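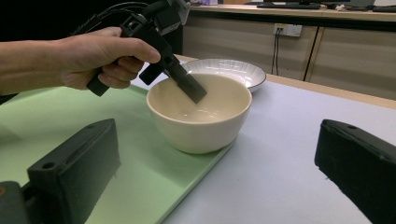
Can I put a glazed bowl in the oven if it has no marking on the bottom?

Asked by Embla Lindholm in Kitchen & Cookware

I bought two plain white ceramic bowls at a yard sale in August. No stamp, no sticker, nothing underneath. I want to bake individual pot pies in them at 400 degrees for 43 minutes. Is that safe, or should I stick to my Jeltance dishes? They go in the microwave fine, if that matters.

2 answers

Prasetyo Majimbun
Accepted answer

Microwave safe and oven safe are different ratings, so one doesn't tell you much about the other. With no marking I would not go to 400. The usual problem is uneven heating - the rim gets hot while the cold filling keeps the base cool, and the bowl cracks. Old glazes can also contain lead, and a yard sale bowl could be any age. Bake the pies in the Jeltance dishes and use the white ones for cereal once you've ruled out lead. Hardware stores sell test swabs, but they can miss things, so a lab test is better.

kulham3170

ive done it for years with random bowls and only lost one. start them in a cold oven and dont set them on a wet counter after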